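Grippers in hand, answers pending

The method is easy to explain. A person holds two small grippers, moves things around on a table, and the recordings are used to train a robot arm. The lab at Wesari calls its version Lerkell. We asked the project lead whether it does what the project page says.
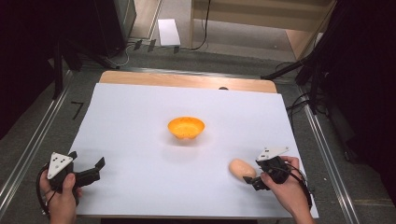
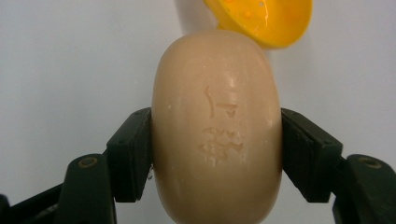
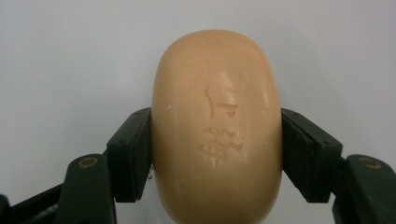 Hand-held grippers at work; the second and third views are from a camera on the tool.

What the numbers cover

"We tested on 12 objects and reported all of them," the lead told us. Pressed on how many had curved sides like a bar of soap, the answer was 4. The rest were boxes and blocks, which most grippers can manage.

Soap was added in October. "It's a fair test. The sides bulge, and the pads are flat, so you only touch it along the middle." Would a wet bar count? "We haven't published anything on wet soap." Has it been tried? "Not enough to talk about."

Does the person help too much?

A person can feel a bar start to slide and squeeze a little harder. The camera doesn't record that feeling, and critics say the robot learns a motion with the most useful part missing. The lead half agrees. "Some of it shows up in how the fingers move. How much, I can't tell you."

A group at Malabanan tried to repeat the main result and got it on 2 of the objects. The lead puts this down to different finger pads. Malabanan's notes mention the pads as well, but also the lighting and the table height.

What comes next

Vornico, which pays for part of the work, wants a kitchen demo. The lead would like more people making the recordings first. So far all of them come from 11 people in the same building.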